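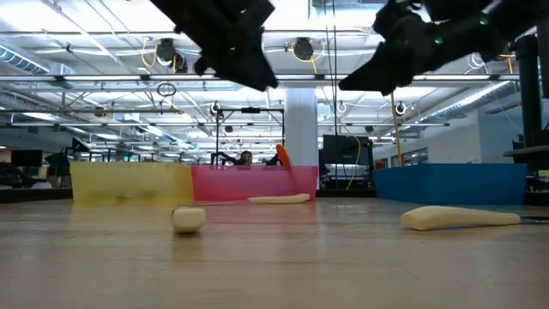
4. Tidying up the table

Can it clear up after dinner yet? Sort of! I give my Emow small jobs, one bin at a time.

4.1 Set the bins in a row, leaving room for the arms.
4.2 Spread out 5 items, no more.
4.3 Pick "Tidy" and set the speed to 25.
4.4 Press Start, then step back.

Note: if it misses a pick 3 times, it stops and waits for you (mine sulks a lot).

Caution: keep cables and fingers clear of the arms. Please don't try speed 100!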